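Onwood Incident Log – User Guide
Section 6: Recording a Shoplifting Report

Complete this section after a suspected theft has been reported to the shift supervisor. You need a supervisor or store security login.
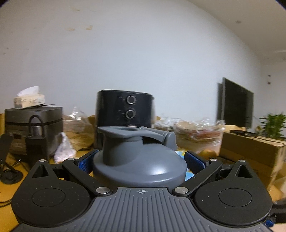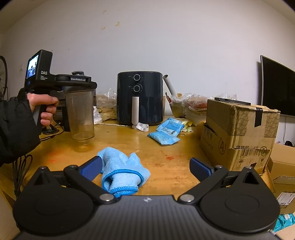
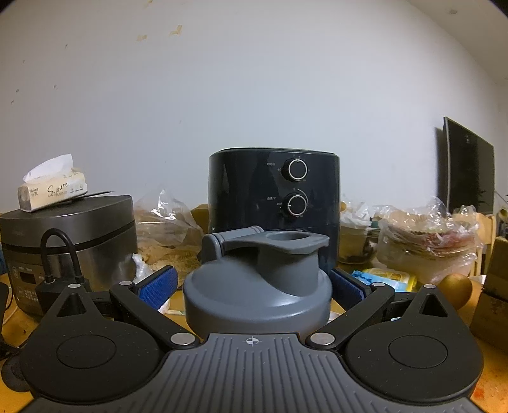 The incident log stores one record for each suspected theft, with a line for every item involved. Each line needs a plain description that a police officer can read without knowing your stock. Give the color, the material if known, and the type of item: "gray plastic bottle, flip-up handle on lid" or "light blue microfiber cloth" is enough. Do not enter a stock code alone. Descriptions are limited to 195 characters.

6.1 Opening a record

1. Sign in and select Incidents, then New.
2. Select Theft – Retail from the type list.
3. Enter the date as month, day and year with slashes, for example 01/09/2023.
4. Enter the time the incident was first noticed. If only the time of discovery is known, check Time of Discovery.
5. Select Save Draft. The record number appears at the top of the form.

Note: A draft is kept for six days. After that it is deleted and cannot be recovered.

6.2 Adding items and values

1. Select Add Item and type the description.
2. Enter the shelf price before tax. Use the sale price if the item was marked down on that day.
3. Enter the quantity. Identical items go on one line.
4. Set the status to Missing, Recovered or Damaged.
5. Repeat for each item, then select Total.

Caution: The total is copied to the police summary. Check it against the register price list before you continue. It cannot be edited after submission.

6.3 Describing persons

1. Select Add Person. Use a separate entry for each person.
2. Enter height, build, hair and clothing as reported by the witness.
3. Enter the name of the witness in the Source field.

Note: Leave a field blank if the witness is not sure. Do not enter a suspect's name unless the police have supplied it.

6.4 Submitting

1. Attach any video clips. Clips must be in the Steker export format.
2. Select Review. Fields marked in red must be completed.
3. Select Submit, then print the summary for the responding officer.
4. Write the police case number on the store copy and enter it under Reference.

If error 481 appears, a clip is still uploading – wait for the progress bar to clear and select Submit again.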